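Home News Labs Archive Contact

Simulation first, metal later: the Vorach study

March 18, 2024

Busy lab, one spare chair. The Drurnholm group has spent since January training in simulation only, and the lead researcher talks fast. "We render the wall plain on purpose. Grey, a black panel, a peg on the side. If a policy needs clutter to find its way it's not a good policy." 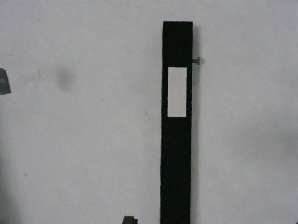 Swapping the surfaces

The method, called Ondero, changes the backgrounds between runs – 51 textures, 2834 episodes in all. Old wood was the awkward one. "Dark grain, scratches, blotches. Then a big white sheet on top with a hard edge. The early version kept steering for teh edge."

Fixed now? "Better. It failed 26 runs in the last batch, we'd like fewer."

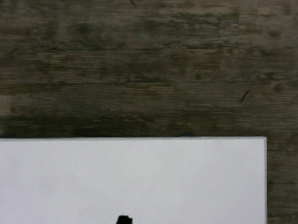
Why not just train on the real arm?

"Time, mostly. A real arm needs resetting by hand after every go, and we can run the simulator all night. We'll still test on the real one before anybody beleives us."

Then off to a meeting. Coffee left behind.

Related
Vorach releases its texture set
Bạch workshop: call for papers
Drurnholm opens second lab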